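Chapter 2
Hanging Things Up: The Pegboard Unit

Draft for the Fikisdale club course, rev. 9/11/18

Chapter 1 was driving and stopping. Now the hands. Your team gets one pegboard, one bin or basket under it, and a list of tools. Goal by the end of the chapter: pick a tool, put it on a hook, let go, back off. Sounds short. Isn't.

Words you will need: gripper, approach, wrist camera, head camera, release height. Defintions in the margin as they come up.

Before reading on, look at the four views and decide for each one, head camera or wrist camera? Write down what gave it away.

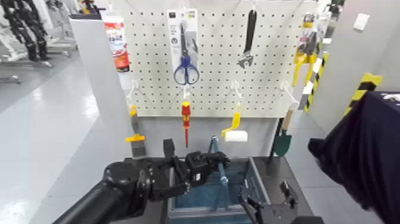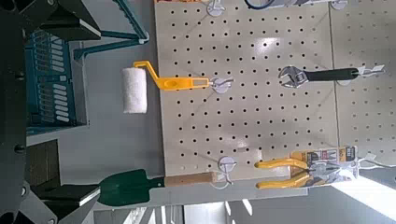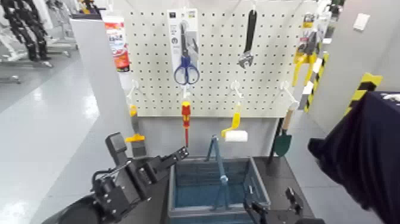
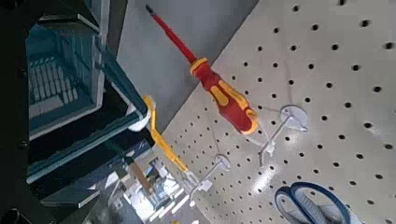

Pegboard and hanging tools in all four.

2.1 Why two kinds of camera

Head camera: good for planning. Which hook, which tool, where the other arm is. Wrist camera: good for the last bit, when the gripper gets in its own way. Most teams at the Kornham meet in July used only one and lost time on it.

Handles first. A trowel, a paint roller and a screwdriver all want a different grip, so pick your grip point before you write any code. Sketch it. Pencil is fine.

Log every try on the Valtix sheet, misses to. The Gunawardena team logged 172 tries before thier first clean run.

Exercise 2.1. Choose one tool from the views. Draw the approach path from the side and mark where the fingers open.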